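What the Teaching Tables Changed for Us

In November I completed my third year as shift supervisor at Lendska, the company that prepares and clears table service for conference centers in and near Pruvitville. Several readers of this blog have written to ask how the automation program has affected the staff. My earlier entries dealt mostly with scheduling software, so I will set down my view of the larger change. The opinions are my own and do not represent the company.

The program began when management decided that part of the table work should in time be done by machine. The supplier, Privine, required a large number of recorded demonstrations before its system could attempt even a simple place setting. These were to be performed by people who knew the work. Seven members of the service staff applied, and all were accepted after a short period of instruction. They now spend part of each shift at the teaching tables, working with hand-held grippers on the same kinds of items they have handled for years: plates, forks, knives and trays.
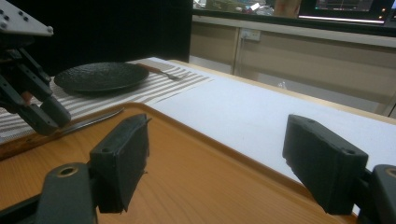 The first effect was on the way people spoke about their own skill. A server who has set tables for a decade does not normally explain how a knife is picked up. The teaching work obliged everyone to consider it. A flat handle on a flat surface is easy for fingers and difficult for a gripper, and the staff had to agree on an approach that could be repeated. Kohei Yagi, who had been with us longer than anyone else on the floor, wrote two pages of notes on cutlery alone. Those notes are still in use, and the section on forks has since been revised by people who disagreed with him.

The second effect was on pay and hours, and in this area the company did less well. For the first months, time at the teaching tables was paid at the ordinary service rate. The staff objected that they were supplying knowledge as well as labor, and in my opinion they were correct. A separate rate was agreed in the spring. It applies to recording time and to the review of rejected recordings, but not to preparation, and that point remains open.

There is also the matter of fatigue. Service work is tiring in the legs and back. Gripper work is tiring in the wrists and in the attention. We tried sessions of 3 hours and found that quality fell well before the end. Sessions are now limited to 2 hours with a break in the middle, and no one is scheduled for two sessions in the same shift. I would advise any employer starting a similar program to settle this before the first recording is made.

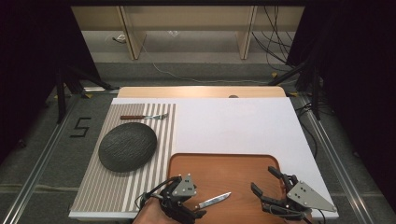

By the close of the last quarter our staff had 2,479 accepted demonstrations to their credit. The number is displayed on a sheet in the break room, next to the vacation calendar. I was at first opposed to posting it, on the grounds that a public total would encourage haste. The staff asked that it stay, and it has stayed.

The question I receive most often is whether these employees are training their own replacements. No position has been eliminated to date, and management has committed in writing to retraining before any reduction. That commitment has an end date, however, and I have asked for it to be extended. Some of my colleagues are at ease with the arrangement and others are not – one returned to full-time floor service by choice, and her request was granted without difficulty.

A second site, at the Popescu conference hall, is expected to begin the same work next year. I have been asked to help draft its staff guidelines. My draft places the separate pay rate and the session limit on the first page, and it proposes that preparation time be paid at the recording rate as well. The reply from management is due before the winter schedule is issued.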